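Plesoline Kitchen Notes
How to Remove Sticky Labels from Drinking Glasses
Updated 2019-07-01

I love a plain glass. No stem, no pattern, just something clear that shows off whatever goes in it! What I don't love is the little sticker that comes with it, the one that rips in half the second you get a fingernail under it. I've done 44 glasses since May (I was restocking the shelves at our summer rental in Bellberg), so by now I have a method, and it needs nothing you don't already own.

What you need
A bowl big enough to lay a glass on its side
Warm water and dish soap
Cooking oil
Baking soda
A soft cloth, plus a lint-free one for drying
An old plastic card

Step 1. Soak
Fill the bowl with warm water and a good squirt of soap. Lay the glass in so the label is completely under. Leave it for 11 minutes, or longer if the label has a shiny plastic face, as those let the water in slowly. Don't go hotter than you'd want for your hands. Thin glass hates a sudden change.
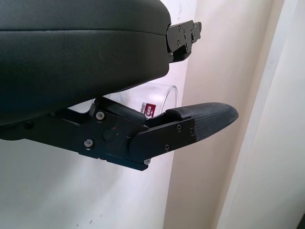

Soaking never worked on mine, Alell wrote under the first version of this page, and the paper came away but the glue stayed put like chewing gum. Yes, same for me on maybe every other glass! That's what the oil is for, so keep going.

Step 2. Peel
Lift one corner with the plastic card held nearly flat and pull slowly, back over the label itself. If it tears, start again from the opposite corner. Please leave the knives and steel wool in the drawer.

Step 3. Oil and baking soda
Mix one spoonful of each into a paste, smear it over the glue, and go do something else for a bit. Then rub in small circles with the soft cloth. The glue rolls up into little gray crumbs and it's so satisfying. Wash with soap afterward or you'll have a greasy patch that shows up the minute you hold the glass to a window.
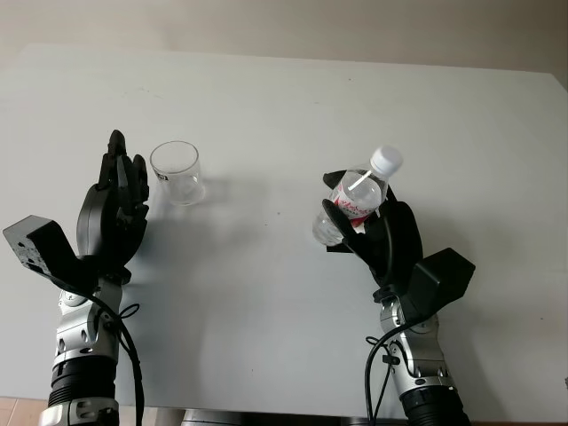 Small labels are sneakier than big ones. You stop seeing them after a day or two, and then a guest picks up the glass and there it is. The worst spot is low on the side, where your hand doesn't go when you drink. The clear tumbler on the table has its small dark label right down there, near the bottom at the left, and with one like that I skip the bowl and stand the glass in a shallow dish of soapy water instead. An inch or two is plenty. It's a nice trick when you're doing a whole set, too, because a baking dish holds six at once.

Step 4. Rinse and dry
Rinse in warm water, shake off the drops, and dry with the lint-free cloth. Do the inside first, then the outside, then the rim. If you see cloudy streaks, that's leftover soap, so rinse again with a splash of white vinegar in the water.

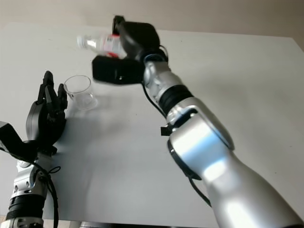

Let the glass stand upright for a few minutes before it goes in the cupboard, especially if you stack. Two damp tumblers will grip each other like you wouldn't believe! And run a fingertip over the old label spot one last time. If it drags even a little, go back to Step 3 and give it another round of paste.

Leftover paste doesn't keep well, so use it up on jam jars.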